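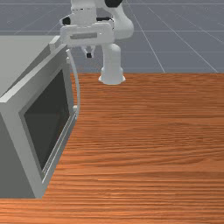 Can this dataset be used to estimate the price elasticity of demand for coffee?
Only for the small set of price changes it covers, and only if you accept that the shops picked most of those changes themselves. Read the section on endogeneity before you run a regression on it.

Jumow Demand Panel: README

What it is

A panel of weekly sales for ground coffee in 49 shops across two towns, Jenero and Leung. Each row is one shop, one week, one package size. There are 3000 rows in the main file. Florencio Arrieta put the panel together for an intermediate micro course and still maintains it. He is also the author of this README, so the complaints below are aimed at his own work.

Files

panel.csv: the main file
shops.csv: one row per shop, with town, floor area band and opening hours
costs.csv: wholesale price by week, as quoted by the supplier, Wullis
drops.csv: rows removed before release, with a reason code

Columns in panel.csv

shop_id: matches shops.csv
week: integer, starting at 1
size: small or large
price: shelf price in dollars, before any coupon
units: packages sold
promo: 1 if the shop said it ran a promotion, 0 otherwise
rival_price: price of the same size at the nearest other shop in the panel

The income column that circulated with version 1 is gone. It was a town average copied down every row, and students kept reading its coefficient as an income effect. With two towns you have two values of income. That is a town dummy with a nicer name.

Why we don't trust the price column

Price is what everyone wants to put on the right-hand side, and it is the column most likely to mislead you. Shop managers set it. They cut it when they expect a slow week and leave it alone when they expect a busy one. They know things about local demand that aren't in this file. A plain regression of log units on log price gives you a slope, and the slope has the sign you were hoping for, which proves very little. A textbook demand curve holds other things fixed. These managers did not.

The usual fix is to use the wholesale price as an instrument. We include costs.csv for that purpose and have doubts about it. Wullis quotes one price to all shops in a given week, so the instrument varies over time and never across shops. Anything else that moves week by week, such as weather or school holidays, can get mixed up with it. Add week dummies and the instrument disappears entirely. We have seen term papers do this and report a result anyway.

The other problem is the promo flag. It is self-reported. In 175 rows the price falls sharply and promo is still 0. Maybe those were permanent price cuts. Maybe somebody forgot to fill in the form. We left them as they came.

Things people claim from this data that we don't think it shows

That demand for coffee is elastic. What you can see, at best, is how buyers move between nearby shops. If one shop cuts its price and sells more, some of those packages may have come off the shelf next door. The elasticity facing one shop is usually larger than the elasticity of the whole market, and the two get swapped all the time.

That large packages are a separate good. Buyers who stock up on the large size in a cheap week buy less later. Weekly data will make them look more price-sensitive than they are.

That August is different. It might be. The panel covers only one August.

Missing data

Blank units means the shop sent nothing that week. Zero units means it reported zero. Do not fill the blanks with zeros. Some zeros may be stockouts, and the file has no stock column, so you can't tell an empty shelf from a lack of buyers.

Suggested use

Fine for teaching the difference between a shift of the demand curve and a movement along it. Fine for showing what omitted variables do to a slope. Poor for policy work. Please don't quote an elasticity from it in anything about taxes.

Known issues

rival_price is blank for shops with no other panel shop in the same town district.
Two package sizes were relabeled partway through in Leung. The old labels are in drops.csv.
Opening hours in shops.csv were collected once and never checked again.

Corrections go to Florencio Arrieta. Send the shop_id and week with your note.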